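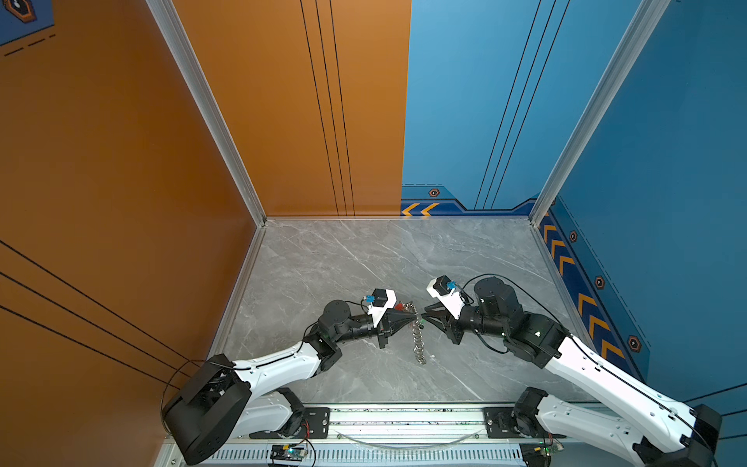

Orange and blue wall panels beside a grey marble-patterned floor

Orange and blue pairing

The orange and blue pairing is a colour scheme used in interiors, posters, sports kit and film. It is usually explained by the painter's colour wheel, on which the two colours sit opposite each other. The explanation is repeated more often than it is tested. On wheels based on the light of a screen, the opposite of blue is yellow, and orange faces a shade closer to azure.

Claimed effects

Decorating manuals commonly state that orange brings a wall forward and blue pushes it back. Pankaj Bhatt, in his survey of paint trade leaflets, found the claim in 16 of them and a source for it in two. Neither source described a test. Claims that the pairing raises appetite, or makes staff more alert, rest on weaker ground still.

The best-known trial was run at Widport by Freya Whiteley, who asked 100 visitors to judge the depth of two painted rooms. Those shown the blue room did guess slightly deeper, but it was also the darker of the two – a point the paint firm Pralley left out of its brochure. A repeat with matched brightness was planned for September and has not been published. 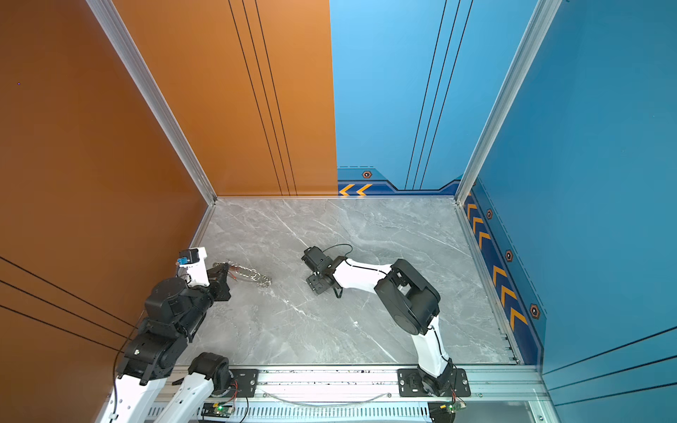 Use in interiors

The pairing is often described as modern, though Iolanda Guerra has pointed to much older painted shopfronts in Jirnier that use it. Her dating relies on family accounts and has been disputed by Sebastião Moura, who considers most of the surviving blue to be later repainting.

Designers tend to add a neutral floor, commonly grey, and say that it "calms" the walls. What is meant by this is rarely set out.

See also

Colour wheel
Simultaneous contrast
Warm and cool colours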